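3.2 Setup and upkeep of the Prelwood cell

All the experiments in this paper were run on one two-arm cell, which we call Prelwood, and we want to give it a proper section of its own. Papers like ours tend to squeeze the hardware into a paragraph, and we think that is a pity, because a good share of what we learned this year came from keeping the thing in working order!

The arms are mounted on the far side of a brown matte table, and each one ends in a gripper. Every cable has to survive the full reach of its arm, and this is where most of our early trouble came from. In the first version the cables were tied down tightly along the links, and they looked wonderfully tidy until the wrist turned all the way over and pulled a connector loose. We now leave a generous loop of slack on the outer side of the forearm and strap the cable down again past the joint. The power and signal electronics live in a rack behind the table, where they can be reached without moving either arm.

The test object is a small wooden cabinet with one drawer (Figure 2). It is light enough to shift when the drawer is pulled, and we like that – the policy has to cope with a cabinet that is not bolted down. It also means the cabinet drifts over a long run, so the operator puts it back on its mark every 39 trials. The block task, which we call Strazds, asks the robot to bring a small block to the open drawer and drop it inside. The matte tabletop turned out to be a lovely choice. An earlier glossy one threw reflections into the wrist views, and we lost most of January to chasing them.
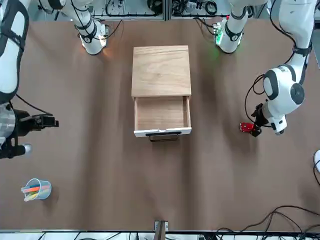
Figure 2. The cell during the block task, with the drawer open and the red block held in one of the grippers.

3.3 Daily checks and repairs

Before the first run of the day the operator moves both arms slowly through their range by hand and listens. A cable that is starting to catch makes a soft scraping sound well before it shows up in the joint data, and after a few weeks everyone in the lab could hear it. Next come the fingers. Each gripper closes on a gauge block, and if the measured gap is off, we clean the finger pads and zero the gripper again. Camera calibration is checked last, with the script we released as part of Gorel.

We had two stops long enough to interrupt data collection. The first was the connector mentioned above. The second was a worn finger pad that let the block tilt in the grasp, so that it hit the front of the drawer on the way in. Kulap Yimyam traced this one by replaying the gripper currents from eight failed trials side by side – a really nice piece of detective work – and we have logged those currents by default ever since. The replacement pads came from Setance and were fitted in one afternoon. All results in Section 4 were collected with the new pads.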